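Filed under: Home > Bed & Bath > Reviews
Posted 04/08/2018 by Lizeth Ticona
32 comments | 100 shares

Lutar floral sheet set, five months in

I bought the Lutar sheets in November, in the tiny pink flower print, for my daughter's bed, and I've been meaning to write them up ever since. They cost me $135 for the set, which made my sister Kavitha laugh out loud on the phone (her kids sleep on whatever is on sale!). So were they worth it?

Mostly yes. The cotton was stiff the first week and I was a little mad about it, but after three or four washes it got really soft — the kind of soft where you sit down to fold socks and lose half an hour. The colors have held up too. I wash warm with everything else and tumble dry, no special treatment, and the pinks and reds still look like they did out of the package.

My one real complaint is the fitted sheet. The elastic only runs around the corners, and on a deep mattress the foot end pops off every few nights. I bought a set of clips in the end, and I shouldn't have to at this price. The pillowcases also run short.

What I love most is how busy the print is. Our bed is where every toy gets dumped before it goes back in its box, and a plain white sheet would look like a disaster by noon. With this one, crumbs and marker dots just sort of vanish into the flowers.

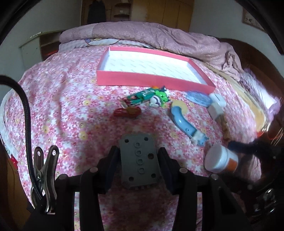

The Lutar print in pink, with toys, a snack pack and a coral-pink box lid on top.

I'd buy them again in a sale, and I'd go up a size on the fitted sheet. Four stars from me — and if Lutar ever puts elastic all the way around, I'll come back and add the fifth.

Tags: sheets, kids' rooms, cotton, floral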